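3.2 Match Records and Injury Data

Match records came from the club archives at Stosberg and Corrigan, two second-tier sides that agreed to share their team sheets and medical logs. The Stosberg logs were kept on paper for the first two seasons and were typed in by hand. Corrigan used a spreadsheet throughout, although the names of its columns changed when a new head physiotherapist took over. We treated an absence as injury-related if the log gave a body part and a return date. Illness, suspension and personal leave were left out.

After cleaning, the data set held 1,422 player-match entries and 181 separate absences. An absence that ran over the summer break was counted once and assigned to the season in which it began. Players on loan were included only for matches in which they were available to the club that held the log.
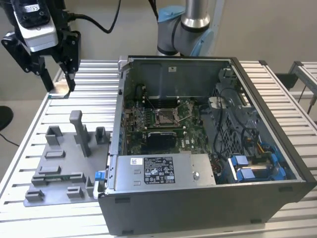
Figure 4. Open desktop tower with the motherboard and power supply exposed.

Return dates needed more care than we expected. Both clubs recorded the day a player went back to full training, but Corrigan also recorded the first day of light work on grass. In 14 percent of its entries only the second of these was filled in. For those entries we used the next team sheet on which the player was named, either as a starter or on the bench. Yulan Qin checked the dates against the printed match programs and corrected the ones that did not agree.

3.3 Model

The outcome is whether the team took at least one point from a match. The main predictor is the number of regular starters missing through injury, where a regular starter is a player who began at least half of the previous ten league matches. We added terms for home advantage, days of rest and the league position of the opponent on the morning of the match. A separate term marks matches played in December, when both clubs had their most crowded schedules.

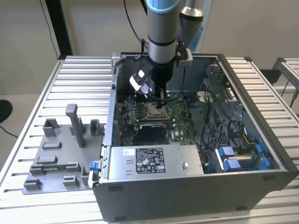 Missing midfielders were entered apart from missing defenders and forwards. Coaches at both clubs had told us that a change in central midfield upset the team's shape more than a change elsewhere, and we wanted to test that view directly. Goalkeepers were dropped from the position terms, as there were too few absences to give a stable estimate. They remain in the overall count.

Standard errors were grouped by season and club. We ran 200 bootstrap samples for each version of the model and report the middle 95 percent of the resulting estimates. The Cendard ratings, which score each player after every match, were tried as a weight on the missing starters. They were available for 579 of the entries, so the weighted results are given only in the appendix. Matches against Trandton were also removed in one check, as that club played part of a season at a neutral ground and the home advantage term does not apply to it in the usual way.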